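Skistura Table Linen – Wipe-Down and Woven Cloths for Everyday Tables

The Skistura range is our standard line of table coverings for kitchens, break rooms, rental halls and craft rooms. It comes in two types: a coated cloth that wipes clean and a woven cotton cloth that goes in the washing machine. Both are cut and hemmed at the Trirngate workshop and both come in the same sizes, so you can swap one for the other on the same table.

Item number: 3021 for coated, 3021-W for woven
Shapes: rectangle, square, round
Hem: double-folded, stitched
Sold by: single cloth or pack of 2

Choosing a size

Measure the table top first, then add the drop on both sides. For a table people sit at every day, we suggest a drop of 8 inches. Longer than that and the cloth ends up in laps and under chair legs. For a buffet or display table you can go down to the floor, but order the woven type for that. The coated cloth is stiffer and doesn't fold well at the corners on a long drop.

If your table has an extension leaf, measure it with the leaf in. A cloth that is too long can be folded under. One that is too short has to be replaced.
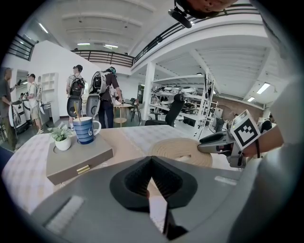 Round tables need one measurement, straight across the middle, plus twice the drop. Oval tables are not in the standard range. Erzsébet Dudás in the workshop cuts them to order from a paper pattern, and these take 19 working days. Please trace the actual table edge and don't work from the maker's listed size, which often leaves out the edge molding.

Coated or woven

Coated cloths suit tables that get wiped several times a day. Spills stay on top, and a damp cloth with a little dish soap is enough. Don't use bleach or scouring powder, and don't set a hot pan straight on it. The coating softens with heat and the mark is permanent.

Woven cloths hang better and feel better under the hand. Wash warm with similar colors and take them out of the dryer while they are still slightly damp. Expect a little shrinkage in the first wash – we cut the woven type a bit over size to allow for it. Fabric softener is best left out, as it makes the cotton take up grease.

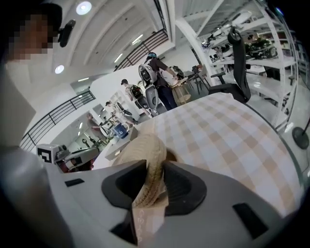

Creases from shipping

All cloths ship folded. On the woven type a warm iron takes the lines out. Coated cloths must never be ironed on the face. Lay the cloth on the table overnight and most of the lines will drop out by morning. For stubborn ones, turn the cloth over and use a hair dryer on low, keeping it moving.

If you have the storage space, roll the cloth around a cardboard tube after use. Zultell tubes in the 60-inch length fit every width we sell except the banquet size.

Checks and matching

Checked patterns are cut along the line of the check where possible, so the border runs straight. Printed borders and center panels are lined up by eye and may sit slightly off center on larger cloths. Colors vary a little between batches. If you need several cloths for one room, order them together.

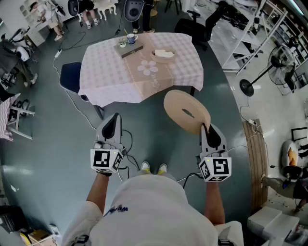
Napkins and runners in matching fabric are listed separately under Lakatos. The runner is 14 inches wide and comes with square or pointed ends.

Orders and returns

Unused cloths in standard sizes can be returned within 30 days. Cut-to-order cloths can't be returned unless we made the mistake. Orders over $109 ship free. Orders placed by noon on Wednesday go out the same week.

For bulk orders or fabric samples, ask for Sándor Gulyás at the order desk. Up to four samples are sent free of charge.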